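Desk notes: dividers, a white top and a paper cup
2022-10-08
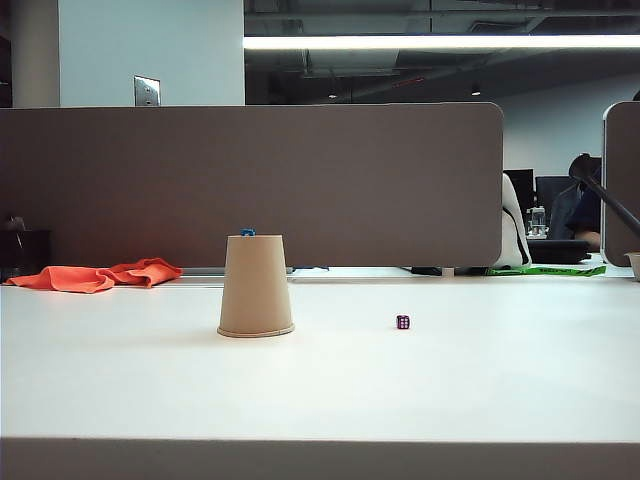 White desk, felt-like dividers behind, cup upside down with a small blue piece on top and a purple die beside it.

I rearranged the desk again last weekend and wanted to write down the settings before I forget them, as I did with the December layout.

Surface first. The matte white top stays. I tried a gloss sheet over it for a month and the ceiling lights came back at me in two bright bars. Matte scatters enough that small objects stay readable, and shadows stay soft. The cost is cleaning. Pencil and coffee both show, so a cloth lives at the back left (the orange one, currently in a heap). Wipe with water, then wipe again dry. Spray cleaner left streaks I could feel with a fingertip.

The dividers are taupe and came from Manalastas, secondhand. They cut the echo on calls slightly. I had expected more. Their better use is as a plain backdrop: the eye has nothing to catch on behind the work. There is a narrow gap along the bottom where panel meets desk, and dice find it. A 30 cm ruler gets them out.

The cup is for dice. Araba Agbenyega and I play Comby on Fridays, and a proper leather cup is loud on a hard top. Kraft paper is quieter and costs almost nothing — I bought a sleeve of 148 and expect to be buried with most of them. Turned over, rim down, it also makes a decent stand for small pieces that would otherwise roll. Rim up it tips if you brush it with a sleeve.

Still open:
Something to close the gap under the panel. Foam strip, probably.
A hook for the cloth.
Whether the second divider should move further right. I have changed my mind on this twice.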